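The Ball in the Hall Closet

Every house I have ever lived in has had a ball in it that belonged to no particular game. In my grandparents' place it was a rubber one the color of old brick, and it lived under the radiator. In my first apartment it was a tennis ball gone bald, which I rolled under my foot while I was on the phone. These days there is a whole shelf of them in the hall closet, and last April, when I finally set about clearing that closet out, I lost most of an afternoon to them and got almost nothing cleared.

I should say that I am not a sporty person. I was picked late for everything, and I still flinch when something comes at my face. But I have always loved balls as things to have and hold, in the same way some people who never write letters will buy beautiful paper. They sit well in the hand (or in the crook of the arm, if they're big), they roll away from you just when you need them to stay put, and they collect in a household without anybody quite deciding to keep them.

The ones I like best are the souvenir kind, made more for a shelf than a field. You know the sort: too shiny to kick, with a crest or a creature or a scrap of lettering pressed into the side. My oldest came from a little shop called Gulness, which sold keyrings, snow globes and umbrellas near a ferry landing, and which I visited in the summer of 2000 with a sunburn and very little spending money. I spent it on a ball. My traveling companions bought sandwiches, and I remember being hungry all the way back across the water and not minding a bit.

Since then I've learned a few things about keeping them. A glossy finish shows every fingerprint, so a soft dry cloth is your friend, the sort you'd use on eyeglasses. Raised designs are another matter. Dust settles down into the creases and stays there, and a cloth just slides over the top of it. I use an old makeup brush and go around in small circles, and I find it every bit as restful as shelling peas. Please don't be tempted by furniture polish! I did that once, years ago, and the poor thing stayed tacky right through to Thanksgiving.

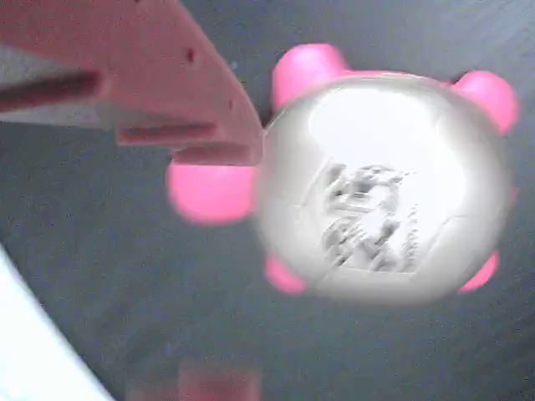 A glossy ball with a raised emblem, the kind of detail that calls for a soft brush.

Light matters too, more than you might think. A pale, shiny ball by a window will throw back so much brightness in the morning that you lose the seams altogether, and then toward evening the curves come up again and you notice the whole thing is built out of panels. I moved mine from the windowsill to the bookcase for fear of fading, and I miss that little daily change. I have half a mind to put one back and let it take its chances.

Then there is the question of how to stop them rolling. A shop will sell you a clear stand for the purpose, and the ones from Nirnar are perfectly nice, but I've had just as much luck with a napkin ring, a jam jar lid turned upside down, or a loop of thick cord tied off at the back where it doesn't show. For a larger ball I like a shallow bowl. There is a blue one by our front door that was meant for keys and has held a ball for so long that the keys have had to find somewhere else to go.

As for the closet, I did make some progress in the end. I sat on the floor with all 23 of them around me and tried to be strict. The flat ones went, apart from a basketball I was too fond of, and so did a pair of foam ones that had started to shed crumbs on the coats. Everything else got wiped down and put back in a better order, big ones at the bottom, with a rolled towel along the front of the shelf so that opening the door is no longer an adventure. The winter boots, which were the reason I had started in the first place, are still in a bag in the bedroom.

I've since been told that a proper collector would keep a list, with dates and places and what was paid. I bought a notebook for it and have filled in one line so far, the one about the ferry landing.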